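One drawer is enough

Most advice about tidying a kitchen starts with buying something. There are trays for trays, and little racks that expand to fit the drawer you haven't got. I moved into a small flat last March and I have come round to the opposite view, that a worktop needs a cup, a small drawer box and very little else.

My last kitchen had a full set of Mostora dividers. I bought them because the leaflet said the average home has too many loose items, and mine certainly did. Afterwards I had the same loose items in plastic channels, and I could never remember which channel. The garlic press went missing for a whole winter in a drawer I opened every day.

A cup doesn't have this problem. You put the spatulas in with the handles up, and you can see what you own from across the room. When it's full, it's full, and something has to go. My friend Soledad Benavides keeps seventeen wooden spoons in a crock and says she uses them all. I have watched her cook and she uses one.

The drawer is for what won't stand up. Small metal things are the worst offenders in any kitchen, as they roll behind the toaster and end up on the floor. A single small wooden drawer that sits on the worktop holds the ones in daily use and no more. I like plain wood with a coloured front and a round knob you can find without looking. It can be wiped, and if it gets marked, it gets marked.

Ravinder Lemieux, who read a draft of this, objected that it only works for people who live alone. I don't agree. Families have more plates, I grant that, but they don't have more hands at the stove. He also said a box on the worktop takes up room you could be chopping on. That's fair, and I'd put it at the back, with the cup next to it - then leave the front clear.

What I would not do is fill the box because it has space. A drawer that is half empty closes properly. You can get your fingers round the thing you want and lift it out, and this seems to me the whole point of having a drawer. The same goes for the cup. Two spatulas will cover eggs, pancakes and most of what I eat on a Sunday, and a third would only get in the way of the other two.
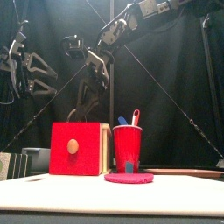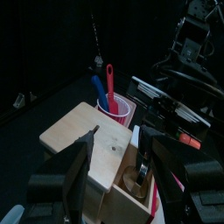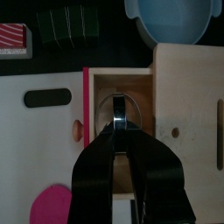
Small wooden drawer box with a round knob. In the first two pictures, the red cup and its two utensils are beside or behind it.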